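3.2 Cell Layout and Maintenance of the Insertion Station

The insertion station at Nindutstead was built to place server-class processors into the sockets of used desktop workstations before resale. The wider line, described in Section 2, handles sorting and data erasure upstream and leaves the station with one task. The present section covers how the station is set up at the start of a shift, how its grip and approach settings are maintained, and what was changed after the first period of operation.

The workstation lies on its side on a slatted aluminum table with the side cover removed. Stops bolted into the slots locate the rear and lower edges of the chassis. Early trials used a clamp on all four sides, but the sheet metal of older cases flexed under the clamp and shifted the board relative to the taught position. The two-edge arrangement described by Calimlim and Soriano in their internal report on the Dumlao line was adopted instead. The operator opens the socket load plate by hand before the cycle begins. Automatic opening of the plate was considered outside the scope of this work.

The processor is carried in a parallel grip on two opposite edges, with the printed face of the heat spreader toward the wrist camera. Gripping the edges keeps both the contact side and the lid free, and it allows the part marking to be read during the final approach. Figure 4 shows the processor over the socket.

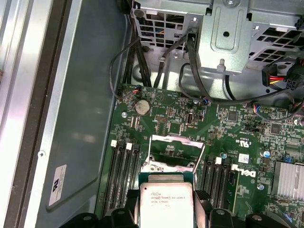 Figure 4. Wrist camera view of an Intel Xeon E5-1630V3 held by its edges above the open socket.

The reading of the part marking is compared with the work order at this point. If the two do not agree, the arm retracts along its approach path and the cycle ends without contact. Of the 689 cycles logged during the study period, 2 ended in this way, and in both cases the work order had been entered incorrectly. No change was made to the reading step.

The finger pads require the most frequent attention. Dust from used cases collects in the surface texture and lowers friction at the edge of the substrate. The pads are wiped with a dry lint-free cloth after every 50 cycles and inspected under a bench lamp. Pads that show a polished band or a lifted corner are replaced as a pair. Replacing one pad alone was found to move the center of the grip toward the worn side, and the offset was large enough to trigger the contact limit at the socket wall.
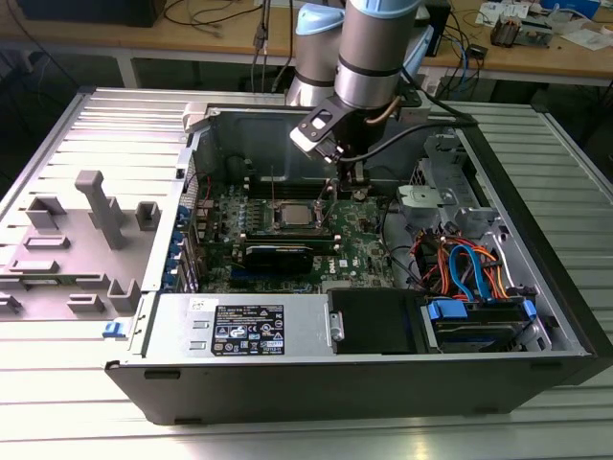 Clearance inside the case sets the remaining limits on the approach. The drive cage rises above the level of the board, and the wrist must enter from a direction that keeps both the gripper body and the trailing cable away from it. The wrist cable was first secured with a single tie at the last joint. In this arrangement the free loop could swing low enough to touch loose power leads. Aquino rerouted the cable, and the length of the free loop is now checked by hand each Wednesday, together with the bolts of the gripper bracket.

The camera offset is verified at the start of each shift with a printed target placed against the table stops. When the measured offset differs from the stored value by more than the tolerance given in Table 2, the full hand-eye calibration is repeated. In January the procedure was repeated on three consecutive shifts before the cause was traced to a loose camera mount. A thread-locking compound has been used on the mount screws from that date, and the check has passed on every shift thereafter.

Scheduled service of the arm takes place at 4000 operating hours and follows the schedule held by the Meltilar maintenance office. After service, the station is returned to use only when a scrap processor has been placed into a scrap board without exceeding the contact limit. Zoubi and Dela Peña maintain the record of these trials. The force data collected during them are examined in Section 3.3.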